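About Us

Adomaitis Sort & Clear. Home and small office clear-outs, Endville and Mernby. In business 7 years, same phone number the whole time.

Who we are

Small outfit. We started out cleaning up after movers, then people kept asking if we'd do the junk drawer too. Then the closet. Then the garage. So now that's the job.

We do floors-first sorting. Everything comes out of the drawers, off the shelves, onto the floor where you can see it. Looks worse before it looks better, fair warning. Then we group it, you decide, we box it up and sweep.

What we do

Junk drawers, craft rooms, tool benches, home offices, that one hall closet. Studio apartments up to full houses. We don't do hoarding cleanups or anything with mold, call the county for that. No pianos.

We also do Verkeck, our Saturday-style tidy class without the Saturday. Runs 6 evenings, doors open at 6:30 p.m., bring one drawer's worth of stuff from home. January fills up fast so sign up early.

How it works

Call or use the form. We come look, free inside Endville, small gas charge for Mernby. You get a price before we touch anything. Most single rooms are done by lunch. We bring boxes, bags, labels and markers. You bring the decisions.

Keep, give, toss, and a "not sure" box that gets taped shut. If you haven't opened it in 43 days we'll come get it. Why 43? It was on a whiteboard once and it stuck.

Small stuff is what takes the time. Furniture is easy, a couch is one decision. Pens, packaging, bits of wood somebody was saving for something, that's where the hours go. 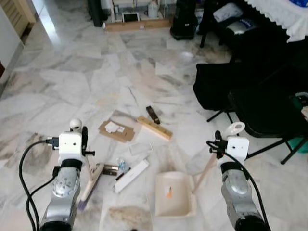
Floor sort: dustpan, purple-bristled broom, cardboard, a pen on a long white box.

Cardboard gets flattened and recycled. Clear plastic trays are worth a second look, they make good drawer dividers. Brooms and dustpans we tell people to hang up, not lean, you'll acutally use them.

Where to find us

Shop is at 53 Mernby Road, Endville, side door, ring twice. Parking out back. Closed for lunch noon to one. If the phone rings out just leave a mesage and we'll call you back same day, usualy before dinner.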